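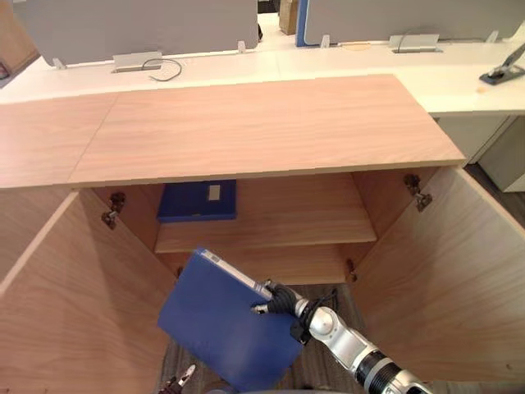

Storing blue binders in a low cupboard next to a desk -- flat or upright?

Posted in: Office and Home Working
2 replies

fernimlow_desk

I have a low wooden cupboard with two hinged doors and a single shelf across the middle. It stands beside my desk and the top is useful for putting post on. I keep my invoices in blue binders with a small white label on each, and at present I lay them flat on the shelf.

The trouble is getting at the bottom one once there is a pile. I have to bend down, lift the others off and put them on the floor, which is carpet so it does no harm, but it is a nuisance. Standing them up looks neater but I think the gap under the top is too low. The cupboard was sold to me second-hand as a Flodell and cost 912 kroner. It came with no instructions, so I don't know if the shelf moves.

The floor by the cupboard is the other thing.

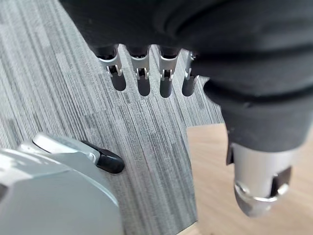 Grey striped carpet, with pale wooden floor next to it.

The carpet gives a bit, and I wonder if that is why one door has started to rub. Any advice welcome. I would like to get it sorted by Sunday.

Lambrechts

Measure the gap before anything else. A full-size lever arch file needs a little over 32 cm of clear height to stand up. If you have less than that, carry on laying them flat but keep to two on the shelf and put the rest in the bottom part. Have the label end facing you so you can read it without pulling anything out.

Look inside the sides for rows of small holes. If you find them, the shelf rests on pegs and you can move it down a row or two. Empty it first. If there are no holes it is probably fixed, and I would leave it alone.

As for the door, try the hinges before you blame the carpet. Concealed hinges have adjusting screws on the arm, and half a turn is often enough. Do the top one, shut the door, look at the gap, then do the bottom one -- small turns, and write down which way you went.

We have much the same sort of thing at work, up against the side of a desk with a grey divider behind it.
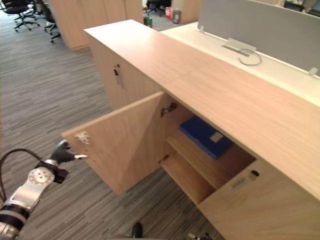

Key and label

flokari

Agree about the hinges. I would add, take the key out of the lock if you walk past that side a lot. Mine had a tag on it and I caught it with my coat and bent the key. A new one was 1,140 kroner with the call-out, more than your cupboard.

Also write the year on the label. I don't bother with flat or upright, I just put them where they fit.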